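4.2 Oiling the tabletop

1. Wipe the top with a dry cloth and clear away any dust.
2. Pour a little Elteck 613 oil onto a lint-free pad.
3. Rub along the grain, working out to the rim. Leave for 12 minutes, then wipe off the excess.

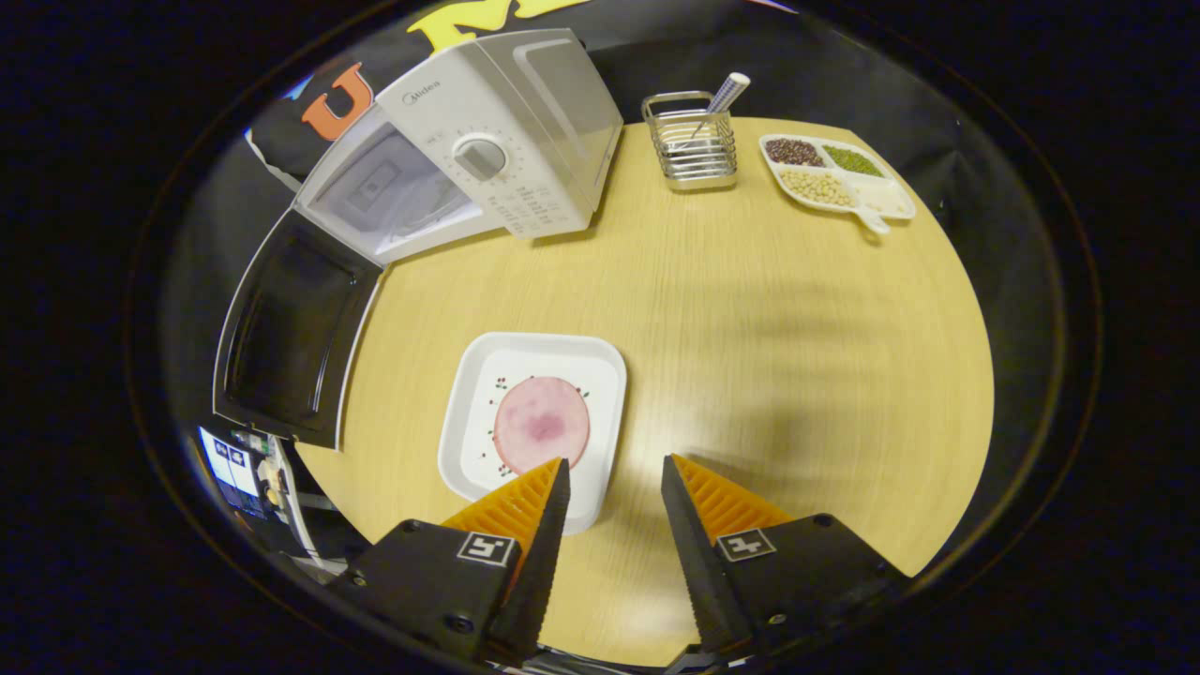
Round top, light wood with fine straight grain

4. Apply a second coat after 3 hours. If the surface feels rough, sand lightly with 400 grit first.

CAUTION: Oily rags can catch fire — lay them flat outdoors to dry before disposal.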